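Lilden Newsletter
November 13, 2022

Garment folding: where the collection work stands

The folding project is now in its second phase, and several people in other departments have asked what goes on at the long white tables. This item covers how we gather the examples, what we changed after August, and what the people doing the work would like the rest of the building to know.

The goal is a system that can take a garment in any state, spread it out, and fold it to a set pattern. We are not writing out the motions by hand. An operator guides the two arms through the task, and the system records the joint positions, the finger openings and the camera views together. One run from start to finish is called an episode. The learning team at Akbulut trains on the episodes and sends back a new version of the model, which we then try on the same tables.

An episode starts with the garment in a set starting state. There are 18 starting states on the current sheet, from "flat, face up" to "dropped from shoulder height." The operator picks up the leaders, guides the arms through the folds, returns them to rest, and marks the episode as good, usable or discard. A discard is kept in a separate folder with a short reason. Akbulut has asked us not to delete those, so please leave the folder alone even when the drive is getting full.

In August we were recording mostly T-shirts that had been ironed and laid out neatly. The first model did fine on ironed T-shirts and poorly on everything else. It would reach for a hem that was tucked under and close on the table, or take hold of two layers where it needed one. The examples simply did not contain enough mess. We went back to the sheet and added starting states with sleeves folded under, collars turned in, and fabric bunched toward one corner. Operators also stopped restarting when a first grasp missed. If the fingers slip off, the operator now goes back for a second grasp and the whole thing stays in the episode. The model needs to see a recovery in order to make one.

We also widened the range of clothes. The Wuvard set, which arrived at the end of the summer, has 72 garments in it, and each has a number on a tag inside the neck or waistband. Please write down the number and not the color. We had a week of logs where "light green" meant three different shirts, and sorting that out took longer than recording the episodes again would have.

Thicker and softer knits are the slowest items. A thin cotton shirt creases where you put the crease. A sweatshirt springs back, and the sleeve tends to gather into a lump when it is drawn across the body. Operators have settled on a small grasp close to the edge, followed by a short lift before any sideways move. New operators nearly always try to drag first.
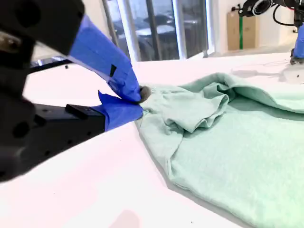
Speed came up at the last review. Some of the early episodes were done very quickly by people who had gotten good at it, and the model copied the speed without copying the care. The current advice is to work at an even pace and to pause briefly after each grasp closes. That pause shows up clearly in the recordings and makes the episodes easier to split into steps later on.

Operators now work in pairs. One guides the arms and the other resets the garment and fills in the log, and they trade places after every 2 blocks. This has helped with sore shoulders, and it has helped the logs too.

Checking is done at Gokevura, where a reviewer watches a sample from each day and compares the operator's mark with what the video shows. In the latest batch, 98 episodes came back with a changed mark, most of them moved from good to usable because the final stack was crooked. The sheet said "neatly folded" and people read that differently. It now gives a limit for how far the edges may be off, and a printed guide is taped up by each station.

A few requests for everyone else. Please do not borrow garments from the racks, even for a quick demo, as the tag numbers have to match the log. Please do not change the room lights or the blinds during a block - wait for the operators to finish and ask. If you would like to try guiding the arms yourself, put your name on the sheet by the door. Practice runs are saved separately and are not used for training.

The next set will be pants and towels. The starting states for those are still being written, and suggestions can go in the shared document until the sheet is printed.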